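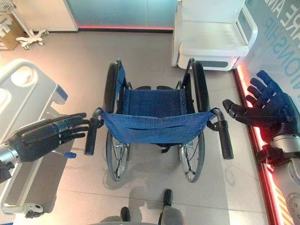

Five-finger hands or simple two-finger grippers for pushing a wheelchair?

Posted by wheels_and_servos

Hi all! I'm trying to pick hands for a two-armed robot that has to take hold of a folding wheelchair by both push handles and roll it past a hospital bed. I have a pair of Drornen five-finger hands on loan until January, and I've also been offered Wolidora parallel grippers, which are way simpler. The rubber grips are long and round, so my gut says the fingers should wrap nicely -- but I keep ending up with one hand lined up and the other a little off, and then the chair wants to turn. The head camera looks down over the backrest from behind. Has anybody tried both kinds on the same chair? I don't want to spend over 3,000 dollars to find out I picked wrong.

Mpho Oosthuizen

I ran both last year, same chair, same floor. We did 209 grabs with the fingers and 423 with the parallel jaws (the jaws were faster to reset, so I kept going, ha). The jaws closed more reliably, but they held the handle so stiffly that any arm mismatch went right into the chair, and it crabbed sideways. The fingers gave a little and it rolled straighter. I'd stay with the fingers for pushing.

For lining up, don't trust the head camera for the last inch or so. Once the hand gets close it hides the grip, and with dark fingers over a black handle my detector just gave up. I put a small camera on each wrist and that fixed most of it. Also close both hands together, then pull back gently and check the force on each side before you roll. And watch the thumb! If it's too high when you come in, it bumps the end of the grip.

Jogfan20

just use the grippers, fingers break

Mahlangu

Depends on your controller too. I had the same turning problem with the Juvalport one, and it was the left arm getting its commands 20 milliseconds behind the right. Log both arms and compare before you buy anything -- swapping hands wouldn't have helped me at all. If the timing looks fine, try softening the wrists next.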